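Startseite / Werkstatt und Ausbau / Lochscheiben / Sastum

Lochscheibe Sastum mit gewölbtem Rand, grau
Artikelnummer 1148
Hersteller: Wikon

Die Lochscheibe Sastum ist eine runde, gelochte Scheibe mit großer Öffnung in der Mitte. Die Löcher sind rund und liegen in konzentrischen Reihen. Der Außenrand ist gewölbt und ebenfalls gelocht. Die Scheibe wird in Werkstätten, Lagerräumen und Ladenlokalen als Träger für Haken und kleine Halter verwendet, außerdem als luftdurchlässige Abdeckung für Nischen und Schächte.

Sastum wird einbaufertig geliefert. Befestigt wird am Rand, die Fläche bleibt damit frei für Zubehör. Die mittige Öffnung kann offen bleiben oder mit dem Deckel Sunetetti verschlossen werden (nicht im Lieferumfang).

Ausführungen

Die Scheibe gibt es aus Stahlblech und aus Aluminium, beide in Grau. Die Ausführung aus Stahlblech ist pulverbeschichtet und für trockene Innenräume gedacht. Für Waschküchen, Garagen und andere Räume mit höherer Luftfeuchte empfehlen wir Aluminium. Bitte wählen Sie das Material bei der Bestellung aus, ein Umtausch nach der Montage ist nicht möglich. Andere Farben sind auf Anfrage lieferbar, dann verlängert sich die Lieferzeit.

Belastung

Die zulässige Gesamtlast hängt von der Befestigung ab. Bei Montage an einer massiven Wand oder Decke mit den mitgelieferten Schrauben und geeigneten Dübeln beträgt sie 19 kg, gleichmäßig über die Fläche verteilt. An Trockenbauwänden muss die Scheibe in die Unterkonstruktion geschraubt werden. Wer nur auf einer Seite Haken einhängt, sollte deutlich unter diesem Wert bleiben. Leitungen dürfen lose vor oder neben der Scheibe geführt werden. Als Zugentlastung ist sie nicht zugelassen.

Montage

1. Scheibe auspacken und auf eine weiche Unterlage legen. Die Kanten der Löcher sind entgratet, beim Anheben am Rand sind trotzdem Handschuhe zu empfehlen.
2. Position anzeichnen. Zu angrenzenden Bauteilen mindestens 40 mm Abstand halten.
3. Bohren, Dübel setzen, Halter anschrauben.
4. Scheibe auf die Halter setzen und die Schrauben am Rand zunächst nur leicht anziehen.
5. Ausrichten und festziehen. Der Schraubenkopf soll anliegen, das Blech darf sich nicht eindrücken.

Zu zweit geht die Montage an der Decke deutlich leichter. Die Halter erlauben auch eine geneigte Anbringung – der Winkel wird vor dem Festziehen eingestellt. Bei Lamellenwänden liegt der Halter nicht vollflächig auf. Dafür führen wir Unterlegstücke, die zwischen Wand und Halter kommen.

Pflege

Mit einem feuchten Tuch und etwas Spülmittel abwischen. In den Löchern sammelt sich mit der Zeit Staub, den man am besten mit der Möbelbürste des Staubsaugers entfernt. Keine Scheuermittel, keine Stahlwolle. Die Randschrauben sollten einmal im Jahr auf festen Sitz geprüft werden, bei Deckenmontage häufiger.

Technische Daten

Form: rund, mit mittiger Öffnung
Lochung: rund, in konzentrischen Reihen, Fläche und Rand
Farbe: Grau
Material: Stahlblech oder Aluminium, je nach Auswahl
Zulässige Gesamtlast: 19 kg
Mindestabstand zu Bauteilen: 40 mm
Verpackung: Karton, einzeln

Lieferumfang: Lochscheibe, Halter, Randschrauben mit gerundetem Kopf, Montageanleitung. Dübel und Haken sind separat zu bestellen.

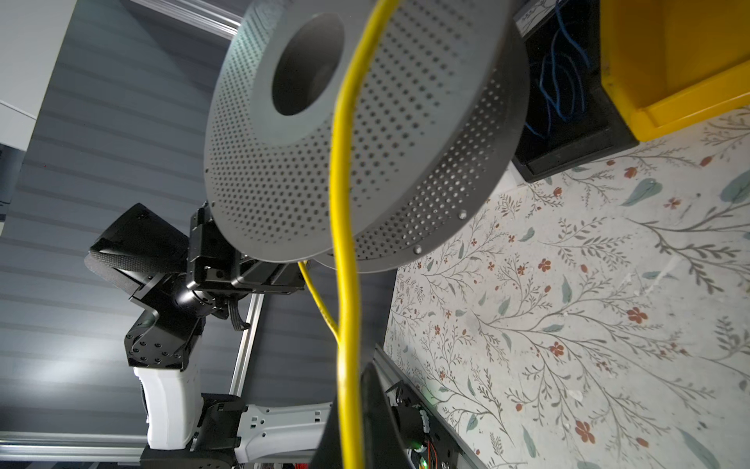 Lochscheibe in Grau mit gewölbtem Rand, davor ein gelbes Kabel

Passendes Zubehör

Deckel Sunetetti für die mittige Öffnung, gelocht oder geschlossen
Hakensatz Sastum, kurz und lang
Unterlegstücke für Lamellenwände
Ersatzschrauben für den Rand

Der Hakensatz passt nur in die Lochung der Sastum-Reihe. Haken anderer Hersteller sitzen meist zu locker und können beim Abnehmen von Werkzeug herausrutschen.

Fragen zum Artikel

Kann ich die Scheibe selbst zuschneiden?
Davon raten wir ab. Beim Stahlblech liegt an der Schnittkante das blanke Material frei, und der Rand verliert seine Steifigkeit.

Lässt sich die Scheibe im Freien verwenden?
Nur in Aluminium und nur unter Dach.

Wie groß ist die mittige Öffnung?
Das Maß hängt von der Ausführung ab und steht auf dem Maßblatt, das wir auf Anfrage zusenden.

Sind Mengenpreise möglich?
Ja, für Ladenbau und Objektausstattung. Ab 300 Stück fertigt Wikon auch mit abweichender Lochung.

Versand und Beratung

Die Scheibe wird liegend verpackt und als Paket verschickt. Bitte prüfen Sie die Sendung bei Annahme auf Druckstellen am Karton und lassen Sie Schäden vom Fahrer vermerken. Eine Abholung im Lager ist nach Voranmeldung möglich.

Ihr Ansprechpartner bei Ametepe ist Mawuli Ayaaba, Abteilung Werkstatt und Ausbau. Für eine Auskunft zur Befestigung nennen Sie bitte Wandart, gewünschte Neigung und die Last, die Sie anbringen möchten.

Stand der Angaben: 26.10.2019. Technische Änderungen vorbehalten.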